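**Burnora releases results on two-arm bag handling, along with the full set of demonstrations**

BRERKOW, July – Burnora, a robotics research company based in Brerkow, today published results from a study of how low-cost robot arms handle thin plastic bags. The method, called Atell, raised the share of completed bag tasks from 61 percent to 90 percent on the company's own test set. The demonstrations used for training are being released with the paper.

Plastic bags are a hard case for robots. A bag changes shape every time it is touched, it is partly see-through, and a camera often picks up the table under it as clearly as the bag itself. Most published work on grasping uses boxes, bottles, blocks and other items that keep their shape. Packing and kitchen work is full of bags, and a robot that can't deal with them has to leave that part of the job to a person.

The study looked at two kinds of bag. The first is the flat zip-top type used for dry food, which has to be picked up near the opening, where the film is thin and slides easily. The second is the carrier type with looped handles, which has to be held up and kept under control while there is something inside.
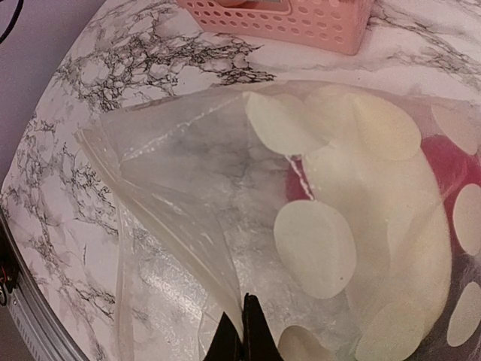
Atell is trained on demonstrations by human operators. A trained policy then works from wrist camera views and joint positions. The main change from Burnora's earlier work is in how the policy decides when to close the gripper. The earlier version predicted a short run of movements and carried them out in full before looking again. Atell cuts the run short when the view from the wrist stops matching what the policy expected, and plans again from that point.

"With a rigid object you can commit to a grasp early and you'll usually be fine," said Tiziana Melis, who led the study. "With film, the thing you planned to grab may have moved before you get there. We wanted the arm to notice that and change its plan without starting the whole task over."

The training set holds 2,416 demonstrations. A further 783 trials were run with trained policies to produce the reported results. Each trial was scored by a person who didn't know which version of the policy was running. A trial was marked as complete only if the bag was still held at the end and its contents were still inside.

Table surfaces were part of the test. Burnora used 3 tabletops, including a white one with dark marble-style veining. The patterned top gave the earlier policy the most trouble, and it is also where Atell showed the largest gain. The paper lists results for each surface separately.

"Creases in a clear bag and veins in a tabletop can look very much alike to a small camera," said Ubaldo Dal Bello, who was in charge of data collection. "We could have used a plain gray table and had better numbers from the start, but the results wouldn't have told us much about real kitchens."

Two-arm tasks were scored separately from one-arm tasks. In the two-arm tasks, both grippers take hold of the handles of a carrier bag. The arms share one policy, so neither is treated as the leader. According to the paper, this worked better than a setup in which one arm followed the other with a short delay. The most common failure in the delayed setup was that the second gripper closed beside the handles and missed them. 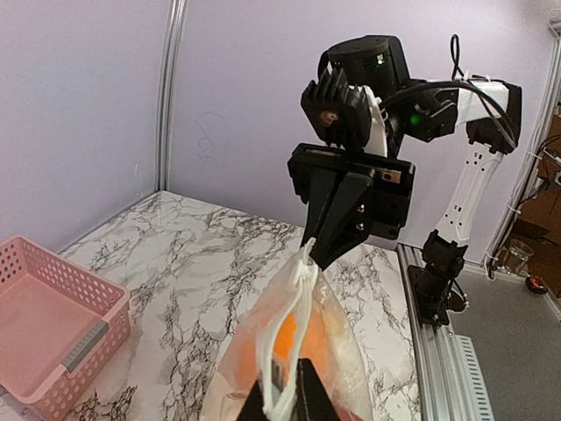 Burnora also reports where the method falls short. Atell did poorly when a bag was lying with its opening folded underneath, and it didn't learn to turn the bag over unless the training set included that exact move. Very light bags with nothing in them were harder than filled ones. The policy was also slower than the earlier version, as it stops to plan again more often. The paper doesn't claim that the method is ready for use in a working kitchen or packing line.

Sveva Marchetti, who wrote the training code, said the speed problem is the next thing the team will work on. "Right now it plans again more often than it needs to," she said. "Some of those stops save the grasp, and some of them are wasted time. We have the logs to tell the two apart."

The hardware parts list was put together with Tedesco, a workshop that builds frames and mounts for small research labs. Drawings for the mounts are included in the release – they can be used as they are or changed to fit other tables.

The release contains:

- the paper and its appendix, with per-surface results
- all training demonstrations, with wrist camera video and joint data
- the scored trials, including the failed ones
- training code and the weights for the final policy
- the parts list and mount drawings

Research groups and schools can use the material free of charge. Companies that want to use the weights in a product need a separate license from Burnora.

**Press contact:** Thierry Aubert, Burnora press office, Brerkow

**Data and licensing questions:** Fulvio Ruggiero, Burnora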